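The Long Way Around to a Good Box

My grandmother kept her recipes in an old box with a lid that stuck, and I suppose I have been a little soft on boxes ever since.
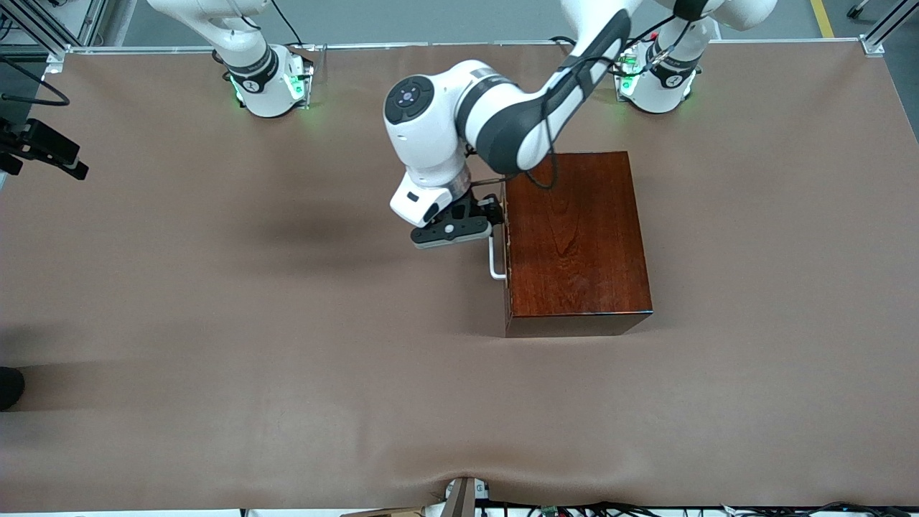
A Winter Drive to Uton

It was November when I finally made the trip to Uton, a river town where people have been making keepsake boxes for longer than the road has been paved. I took Route 507, the slow way, and stopped twice for pie (the second slice was a mistake, but a happy one).

The shop everyone sends you to is Mansilla, up the hill behind the feed store. It smells of shavings and coffee, and there is a stove in the corner that you will not want to leave. They make 50 boxes a year there and no more, mostly walnut and cherry, and each one sits on a shelf for four months before it gets its hinges. Wood moves, they told me, and you might as well let it get the moving over with.

What People Keep

I asked what folks put in them, and that used up the rest of the afternoon. Letters, mostly. Baby teeth, fishing flies, the tags of dogs long gone - one customer over in Zerkthorpe ordered two, one for her buttons and one for her husband's, so they would quit arguing about it.

I came home after dark with a small cherry one on the passenger seat, buckled in like a child. The recipes are in it now, gravy stains and all, and the lid has already started to stick a little when it rains.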